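白色雕花梳妆台的台面整理：吹风机、电源线和镜框

上一篇写完抽屉分格之后，剩下的是台面。台面一直没单独写，原因是我换过好几种摆法，每种都用不到两个月。现在这一版从一月用到现在没再动过，可以记下来。

梳妆台是Stiltomness的，白漆，台面宽而平，后沿立着一面带粗框的镜子，镜框和台子都有卷草雕花。买的时候3189元，不含运费。镜子外框我量过，宽576毫米，高585毫米，这两个数后面算线材放置位置时要用。量的是雕花最外缘，不含顶上突出的部分，换一个人用尺子量，落点不同，结果会差几毫米，不影响使用。

这类台子的问题比较集中。平面部分好擦，凡是有雕花的地方都积灰，台面与镜框相接的那条缝最严重。缝里进了散粉或者头发，用湿布一推会推成泥，再往外抠就费时间。所以我给台面定的规则只有一条：镜框根部往前一掌宽的范围内不放任何东西。小件摆在前半部分，拿起、擦过、放回，三个动作不需要挪第二件东西。

顺序上，先处理小件，再处理吹风机，最后擦镜框和雕花。反过来做也可以，但雕花上刷下来的灰会落在刚擦过的台面上，等于台面要擦两遍。我现在的做法是先把小件集中到一侧，刷雕花，擦台面，再把小件归位。吹风机放在中间那一步。听起来和前面说的顺序有出入，区别在于“处理”小件指的是分拣，归位是另一回事。

分拣的标准按使用频率。每天用的留在台面，每周用的进第一层抽屉，剩下的进第二层。瓶底先用干纸巾擦一圈再放回，瓶底带出来的油印在白漆上会发黄，时间长了擦不掉。带盖的小盒子要检查盖子是否合严，没合严的放在抽屉里比放在台面上更麻烦。

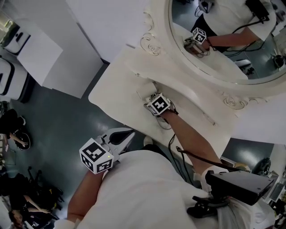

白漆台面上的粉底印用什么擦？

先用干的超细纤维布压一遍，把浮在表面的油吸走，再用拧到不滴水的湿布加一滴中性洗洁精，顺一个方向擦，最后用清水布过一遍并马上擦干。酒精和卸妆水都不要直接倒在漆面上，短时间看不出变化，重复几次后光泽会不均匀，侧光下有一块一块的雾面。魔术海绵属于研磨类，光亮漆面不要用。

上面这个做法是Puspita Wattimena教我的，她在Krishnan做过几年家具修补，修的大部分是白漆和米白漆的旧件。她的要求比我严，清水布要过两遍。我试过一遍和两遍，在我这张台子上没看出区别，但残留洗洁精会粘灰，这一点我同意她。

另外说一下布。擦台面的布和擦镜子的布分开，各自固定挂钩。擦过漆面的布多少带一点蜡，再去擦玻璃会拉出彩纹，这种彩纹在正面光下看不见，开侧灯就全出来了。洗布不用柔顺剂，柔顺剂会让超细纤维失去吸水能力，洗过几次就只能当抹布用。

吹风机

吹风机是白色的，筒身尾部有一圈灰色的环，线是浅灰色。颜色和台面接近，摆在上面不突兀，这也是它一直没被收进抽屉的原因。抽屉里放过一阵，每次都要开抽屉、抽线、关抽屉时再塞线，塞不好就夹住。夹过两次之后线皮上有一道浅印，我就改回放台面。

电源线实测2746毫米，从插头尖端量到线与手柄的连接处。这个长度对梳妆台来说过长，插座在台子侧后方，实际用到的不足一半。多出来的部分需要收，收法有讲究。

第一种收法是绕在手柄上。省地方，但第一圈会在连接处形成一个很小的弯，铜丝在这个位置反复受力，是吹风机报废最常见的原因之一。前一台就是这样坏的，表现为晃动手柄时断时续，拆开后看到线芯断了一多半。

第二种是对折成束，用魔术贴扎住。对折处同样有小弯，但离连接处远，受力不集中。缺点是解开以后线会保持折痕，摊在台面上高低起伏，容易勾到小瓶子。

第三种是松圈，也就是我现在用的。从连接处往外先留出一段自然下垂，再开始盘圈，圈要大，每一圈翻转半圈手腕，正一圈反一圈，这样放线时不会打扭。盘完用一条Plollex的布扎带松松扎一道，扎带要能塞进一根手指。扎得太紧和第二种没有区别。

正反圈的手法写起来比做起来复杂。正圈是手掌朝上接线，反圈是手腕向内拧，让线从下面绕过来。Ikhsan Entili以前做舞台音响，盘音频线用的就是这个方法，他在我上一篇的留言里写过步骤，比我写得清楚，需要的可以翻回去看。他还提到粗线和细线的圈径要分开定，吹风机线偏硬，圈径取一个饭碗口大小比较合适。我按这个尺寸盘，扎好以后的线圈能压在吹风机下面，不会滚。

放置方向也试过几种。出风口朝墙，进风口朝外，灰会先落在进风网上；出风口朝外，进风口靠近镜框，拿的时候尾部容易碰到雕花。现在的做法是横放，筒身与台面长边成一个小角度，手柄一侧朝向右手。取用时手直接握到手柄，不需要转向，尾部和镜框之间留出来的距离就是前面说的一掌宽。

用完不要马上收。关热风后再用冷风吹一会儿，等筒身温度降下来再放到漆面上。漆面对热比较敏感，热的金属出风嘴接触漆面会留下圆弧形的印子。带集风嘴的先拆下来，集风嘴单独放在抽屉里。如果赶时间，就垫一块叠起来的毛巾。硅胶垫也可以，但深色硅胶垫放在白漆上久了会有迁移，留下一块擦不掉的淡黄色，选白色或者透明的。

进风网每个月清一次。网罩能旋下来的旋下来用旧牙刷刷，旋不下来的用吸尘器的小吸头对着吸，吸的时候断电。别用湿布擦网罩，灰和水混在一起会糊在网眼里。清完之后吹一分钟冷风，把残余的细灰排出来，这一步在台面以外的地方做。

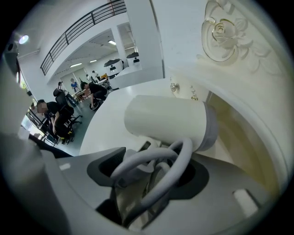 镜框和雕花

雕花部分用刷子，不用布。布只能擦到高点，凹槽里的灰会被布边推得更深。刷子我用过三种：旧化妆刷，软，够不到深处；油画平头刷，硬度合适，但掉毛；最后固定用一把Rincombe的猪鬃小圆刷，刷头不大，能进到花瓣之间。新刷子先洗一次再用，去掉浮毛。

刷的方向从上往下，左右无所谓。先刷镜框顶部的花，再沿两侧往下，玫瑰造型的部分单独多刷几下，花瓣卷边的内侧是积灰最多的位置。另一只手拿吸尘器，吸头放在刷子下方，保持一点距离，不接触漆面。没有吸尘器的话，在镜框根部铺一条微湿的毛巾接灰，刷完从两头往中间卷起来拿走。

描金边的位置要注意。细金线一般是后描上去的，附着力比底漆差，刷子可以轻轻扫过，湿布和任何清洁剂都不要碰。有一次我用湿棉签去清金线旁边的灰，棉签上沾了一点金色，之后就只用干刷。已经掉色的地方不建议自己补，金漆的色号不好对，补出来会比原来亮。

小五金件，例如台面附近的旋钮，用干布包住拧一圈即可。擦的时候顺手试一下有没有松动。镜子的倾角是否稳定主要看这些连接件，松了以后镜子会慢慢前倾，照出来的角度变了，人会不自觉地往前凑，很多人以为是灯的问题。拧紧时用手的力量就够，工具容易拧过头，漆面会在螺纹周围裂开。

镜面的清洁放在雕花后面。喷头不要对着镜子喷，液体会沿着玻璃流进框里，框和玻璃之间的缝没有密封，长期进水后镜子边缘发黑，发黑以后只能换镜片。正确的做法是把清洁液喷在布上，布对折两次，先擦中间，再沿着框的内沿走一圈，走边的时候布要比擦中间时更干。走完一圈换干的一面再走一遍。

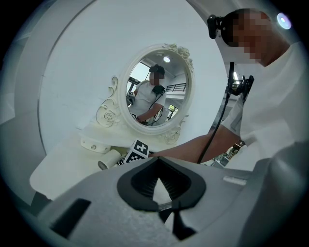 边角处可以用包了布的竹签，竹签头先磨圆。力度以布不打滑为准，框内沿的漆最薄，用力反复蹭会露底。镜面擦完以后从侧面看一遍，再从坐下来的高度看一遍，站着擦的时候最容易漏掉的是下半部分，而平时用到的恰好是坐着的视角。

整套流程做完需要的时间，我没有专门掐表，早上八点开始做，出门之前能收尾。频率上，台面每天擦一次，只擦平面；雕花两周一次；镜框缝隙和吹风机进风网每月一次。再高的频率没有必要，刷得太勤对漆面也是磨损。

花费方面，除了台子本身，布、刷子、扎带这些零碎加起来585元，其中大半花在试错上，前面提到的油画刷和深色硅胶垫都在里面。现在实际还在用的只有两块布、一把圆刷和一条扎带。硅胶垫后来拿去垫花盆了，没有浪费。

还有一处没解决。插座在侧后方，吹风机使用时线要从台面边缘绕过去，台面侧边的漆已经有一小段磨得发亮。试过在边上贴透明的保护膜，弧面贴不平，边缘起翘以后粘灰，撕掉了。下一步打算换一个夹在台子背面的理线夹，让线从后面走，但台子背板和墙之间的空隙偏小，需要把整张台子往前挪，镜子和灯的相对位置也要跟着调。等挪完再量一遍尺寸，到时候更新在这篇后面。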